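Snædís Overgaard and Jytte Dalsgaard
July
Last updated: August

4. How pupils read a subtraction story

4.1 The problem with "fewer"

Every subtraction worksheet in our collection had been written by an adult who already knew the answer. This is a mild handicap when writing for people who don't. Of the 2536 word problems we coded from the Nidirel and Flirkthorpe workbooks, 517 used the word "fewer" or "less" in the final question, and in 187 of those the word pointed the wrong way: the pupil read "fewer" and had to add. Teachers in Omcombe call these "backwards ones". The workbooks call them "challenge".

Þorgeirsson's older scheme sorts subtraction stories into taking away, comparing and making up the difference. We kept it, although two of the three labels gave our coders trouble. A story in which Ali has 14 stickers and needs 20 was filed under all three headings by different people in the same room, and defended with some heat. We settled on the rule that a story belongs wherever its last sentence puts it. The rule is crude. It did have the advantage of ending the meeting.

Pupils were then asked to read each story aloud and say, before writing anything, whether the answer would be larger or smaller than the first number. Most of the errors were made at this point, well before any arithmetic had been attempted. A child who announced "smaller" for a backwards problem usually went on to subtract without a slip, show the borrowing in the approved columns and underline the result with a ruler.
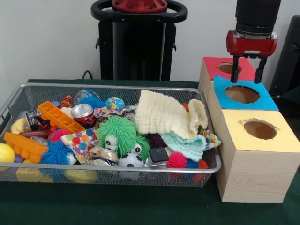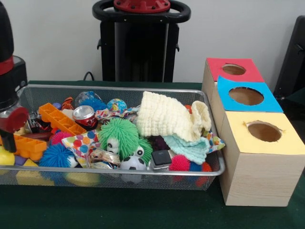
Figure 4. A filled wire mesh basket on a dark green tabletop, with boxes to its right (both views).

We had expected the drawings to help. Half the stories were reprinted with a bar diagram, two strips of unequal length with a question mark beside the gap, and half without. On the comparing stories the diagram did what its supporters say it does, and pupils who had the strips chose the right operation more often. On taking away it made no difference that we could find. On making up the difference it was slightly harmful, for a reason that several pupils explained to us with great patience: the strips had been drawn to scale, so they had measured them.

4.2 Large numbers and small ones

The same story was set with numbers under 20 and again with numbers up to 900. Larger numbers slowed the working, as anyone would guess. They also improved the reading. Faced with 900 sheep, pupils went back to the text and checked what was being asked; faced with nine, they had often finished before the farmer was introduced. We don't recommend more sheep on this evidence alone, but the pattern held in every class we visited and was strongest among the quickest workers.

One class had been taught to circle key words. Their circles were neat and their choice of operation was the poorest in the sample – "fewer" was circled, "fewer" meant take away, and that was that. Their teacher had inherited the method along with the room and has since stopped using it. Whether the pupils have stopped is a separate matter, and one we return to in section 5, where the same stories are set again without any question at the end.

Contact: Overgaard and Dalsgaard, Omcombe | Copyright the authors | Back to top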